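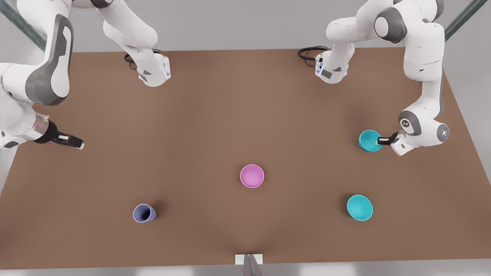
Four cups on a brown tabletop.

Sunday, February 11, 2024

I have given up coffee after noon, and I would like everyone to know how badly it's going.

The idea came from a sleep article I read at one in the morning, which should have told me something. It said caffeine hangs around in the body for hours, so your two o'clock cup is still up and talking when you'd like to be unconscious. Fine. I moved my last cup to 11:45 and waited to become one of those people who wake before the alarm and feel things about the sunrise.

What I got was a headache that sat behind my left eye for most of a week, and a new interest in herbal tea. I bought a box of something called Estomano, mostly fennel, for the price of a decent lunch. It tastes like a candle that has been near a licorice. I've had it every afternoon since, out of spite.

The sleep is better, I'll admit. I used to lie there going over emails from last August, and now I drop off before I've even reached the bad ones. But the hours between two and four are a swamp. On Thursday I read the same paragraph of an insurance letter until it stopped being English – then I signed it.

Decaf has been suggested. I tried the Soltska one and it was perfectly nice, and I resented every sip.

I'm giving it until the fennel runs out. There are nine bags left.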